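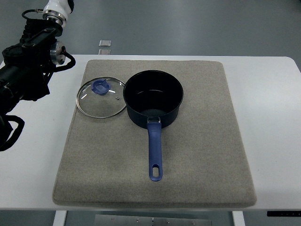 Chapter 3
Pots, Pans and the Lids That Go With Them

If you were to open the cupboards of 36 households in a town like Merrick, you would find very different plates, very different mugs, and in nearly every one of them a saucepan with a long handle and a lid. It is such a familiar thing that most of us stopped looking at it years ago, and I would like to spend this chapter looking at it again, slowly, and with a good deal of affection.

We will begin with the handle, which has to be long enough to keep your hand away from the burner and still fit in a crowded kitchen – a harder bargain than it sounds. From there we move on to the lid, and to why a cook might like a glass one, with a small vent to let the steam out. Nonstick linings come next, along with the utensils that are kind to them and the ones that are not.

Before you read on, please take down a saucepan of your own and set it on the table with its lid beside it. You will want both close by for the first exercise, on page 22.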